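2024-05-06, bench notes, marble sheet and small scale

OK, so I finally gave in and put the black marble sheet down. I'd been putting it off for ages because the bare slats were fine for big stuff, but anything small either sits crooked on the ribs or ends up with a corner down in a groove, and the little kitchen scale never felt happy there. It needs all its feet on the same level or the number wanders. So: sheet out of the tube, wiped down, laid over the slats, scale on top.

First impression, it's gorgeous! Black with these thin gold veins running across on the diagonal, very hotel lobby. Asnakech Mersha walked past and asked if we were opening a cocktail bar. It's the Plelto one, by the way, the roll that was left over from the shelf display. The matte gray from Hiltico would have been the sensible choice but there wasn't enough of it left to cover anything bigger than a tray.

Second impression, it really wants to go back to being a roll. The left side keeps curling up. I had it upside down under a stack of catalogs over the weekend and that helped the middle a lot but did next to nothing for the edge. Asnakech says to warm it with a hair dryer and roll it the other way around the tube (I'm a bit scared of wrinkling it, but she's done this with tablecloths, so she gets a vote).

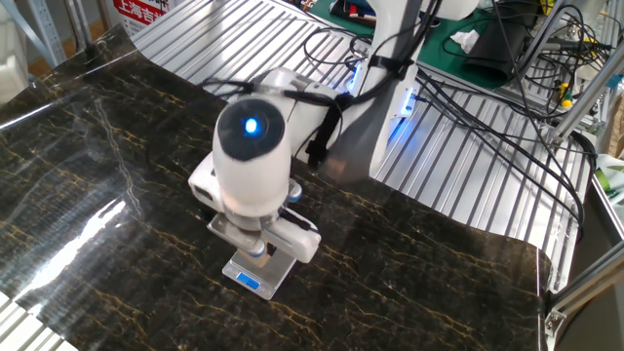 Scale notes, before I forget. I want it to go in the same spot every time, display toward the front edge of the table, so I can read it from my stool. I did start out with it turned sideways and spent the morning tilting my head like a parrot. The blue backlight is nice and readable as long as the overheads aren't bouncing off the sheet straight into my eyes, and they do bounce, a lot. There's a long white glare down the left part of the sheet that I can't get rid of without switching off the lights over the whole row, and then the Yau people at the next bench complain, fair enough.

Things I learned about zeroing it on the new surface:

Switch it on AFTER it's in position. If I slide it even a little once it's on, it comes back a gram or so off and I have to tare again.

Don't lean on the table. The aluminum is stiff but I guess I'm not light, and the last digit flickers.

Wipe the platform with the dry cloth only. The brushed top shows every fingerprint and the spray leaves streaks that look worse than the fingerprints did.

I ran the brass check weights from the Futidia box before lunch. The pair I used should come to 106 together and they did, on the nose, 3 times running. One of them alone gave 53, which made me unreasonably happy. I only did 2 positions on the platform, middle and back corner, and I still want to try the front corners because that's where it was off on the old table.

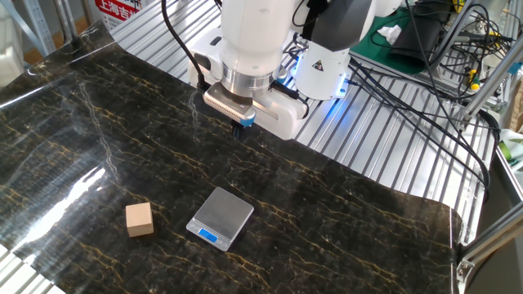
Wood cubes next. I'd like to use the plain unpainted ones for this and leave the painted ones in the drawer, mainly for the color: light tan on black is about as easy to spot as it gets, even from across the room. The painted dark ones would just vanish on this stuff. They also need a proper going over with fine sandpaper, a few have fuzzy corners, and I'd rather not be picking splinters off the sheet (it's shiny plastic and I'm sure it'll scratch if you look at it wrong).

Question for whoever reads this: do we trim the right side? It runs up and bends where it goes over the edge, and it's starting to wrinkle there. I'm leaning toward leaving it alone until the curl on the left is sorted, in case the whole thing needs to shift over. If you do decide to cut, please use the long steel ruler and the cutting mat and not the table!!

Still to do: hair dryer experiment, front corners with the check weights, sand the cubes, ask Hiltico what a full width of the gray would cost and whether they could get it here before June. Spare batteries for the scale are in the top drawer, left side, under the tape.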